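Magazine > Ateliers > Robotique

Lecture : 4 min

Fetix, le robot qu'on règle sans tournevis

J'étais venue à Rernirmont avec de vieilles chaussures et un pull qui ne craignait rien. Dans ma tête, régler un robot, ça voulait dire de la graisse, des clés Allen et un type allongé sous une machine. Chez Nidoteck, on m'a donné une chaise, un café (très bon, d'ailleurs) et une place devant un écran. Fetix était dedans. Il a deux bras, un torse blanc, et il passe ses journées dans un logement entièrement calculé, que l'équipe appelle Yoon.

Yoon, c'est un drôle d'appartement. On sent que la déco a été choisie par quelqu'un qui pensait à autre chose : du carrelage brun marbré au mur, un sol rouge sombre, un grand miroir à cadre noir sur un mur vert. Mais tout y est solide, au sens où l'entend le logiciel. Si Fetix tape dans une cloison, le calcul en tient compte et le journal d'erreurs s'allonge !

La matinée commence toujours par les pinces. On écarte les doigts, on les referme, on compare l'angle demandé et l'angle obtenu, et on recommence de l'autre côté. Je pensais que dans une simulation tout tombait juste du premier coup. Pas du tout : chaque articulation a son frottement, son jeu, sa petite paresse, recopiés de la machine réelle, et il faut les corriger un par un. Le fichier de Fetix compte 1 009 paramètres. J'ai demandé à le voir, j'ai fait défiler, j'ai rendu la souris.

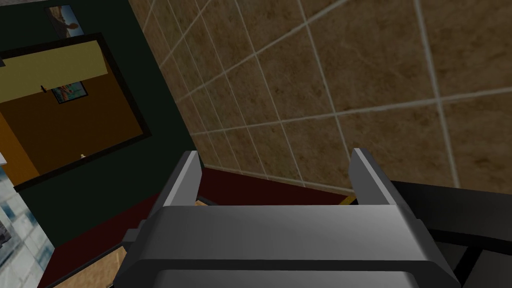 L'épreuve de la porte

Une fois les doigts calés, on passe aux portes. Ouvrir une porte, je le fais en tenant un sac de courses et un téléphone, alors j'ai souri. J'ai souri moins longtemps que prévu. Il faut que la main arrive au bon endroit, que le coude suive, que le torse ne gêne pas le battant, et que l'autre bras ne fasse pas n'importe quoi pendant ce temps. L'équipe a passé deux semaines sur ce seul geste, à déplacer la base du robot, à revoir la vitesse du poignet, à durcir la charnière puis à l'assouplir.

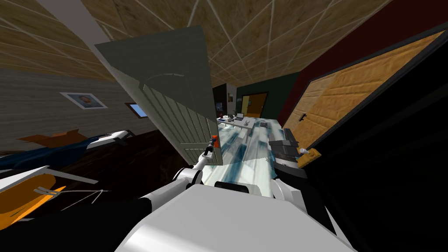
Fetix dans Yoon, entre la porte gris-vert ouverte et la porte en bois à poignée noire.

Ce que j'ai fini par comprendre, c'est que le réglage se joue beaucoup sur le serrage. Trop mou, les doigts glissent et la porte reste où elle est. Trop ferme, le poignet se raidit, et comme la porte tourne en arc de cercle, tout le bras force. On cherche donc une valeur, on relance, on regarde les courbes d'effort, on grogne un peu, on relance encore. Moi je regardais surtout l'appartement, je l'avoue, avec son ordinateur portable ouvert sur la table blanche comme si quelqu'un allait revenir.
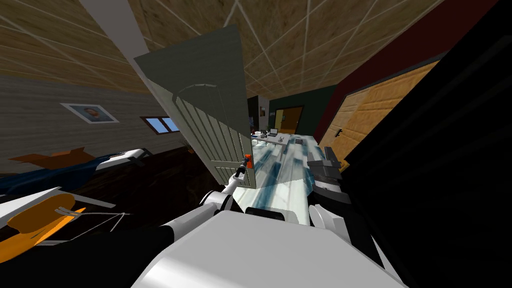 Le bras droit est le cauchemar discret de l'équipe. Tout le monde surveille celui qui travaille, et c'est l'autre qui accroche le décor. Pendant que la pince gauche se referme sur la petite poignée orange, la droite attend, doigts noirs ouverts et un peu relevés, et cette pose d'attente a demandé plus de discussions que la prise elle-même. Plus bas, elle touchait le torse. Plus haut, elle entrait dans le champ des capteurs. J'ai assisté à un débat passionné sur l'inclinaison d'un coude, et je me suis surprise à avoir un avis.

L'après-midi, place au mobilier. Les meubles à tiroirs sont redoutés, paraît-il, parce que les fentes sont étroites et que les façades se ressemblent toutes. On approche la pince doigts ouverts, on l'arrête, on vérifie les distances, et on note tout avant de continuer.

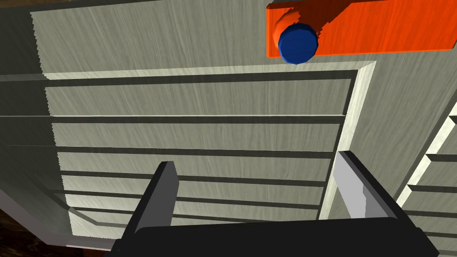

La session que j'ai suivie a duré deux heures, avec une seule vraie pause, le temps de recharger un fichier de collisions qui ne voulait plus s'ouvrir. Là aussi il y a de l'entretien, figurez-vous : on nettoie les formes invisibles qui entourent chaque objet, on supprime les doublons, on remet les masses à jour quand l'atelier change une pièce sur le vrai Fetix. Si on oublie, la copie et la machine se mettent à diverger, et c'est reparti pour une matinée de pinces.

Le vrai Fetix, je l'ai croisé en partant, bras baissés, dans la pièce d'à côté. Il recevrait les nouveaux réglages le soir, après dix-huit heures. On m'a proposé de revenir en mars pour la prochaine série, consacrée aux tiroirs. J'ai dit oui tout de suite, et je mettrai de meilleures chaussures.

87 partages | 12 commentaires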